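Travo hand-held gripper, replacement jaw pads (pair)
Mathur part 119 -- fits left or right unit
In stock at Mivodcombe, ships Friday

READ FIRST: pads from batch 793 are recalled. Adhesive lets go after around 40 hours use and the pad can slip back off the finger. Jaw then closes past its stop, pinch hazard. Stop using them. Dont re-glue.

Batch number is on the bag. No bag? Treat as 793 and send back, Sinine pays postage.

New pads are screwed, not glued. Black, ridged inner face. Screws incl.

Travo grippers, close up and as a pair:

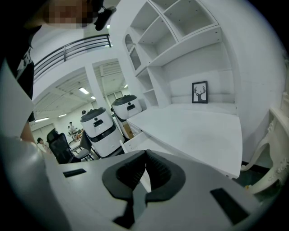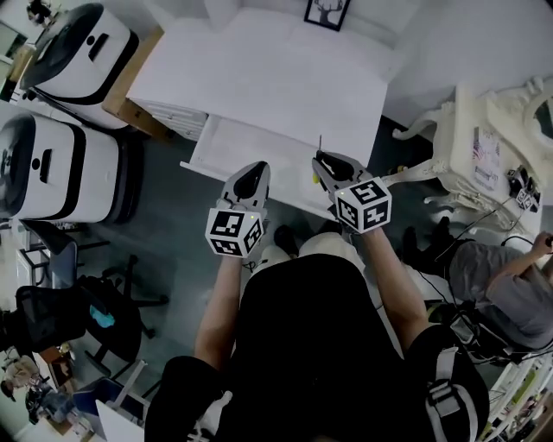
Fitting: power off, old pad out, wipe finger clean, new pad in, 2 screws. Check jaws close evenly before you pick anything up -- still crooked, stop and call us. Returns within 22 days, recalled batch any time, no reciept needed.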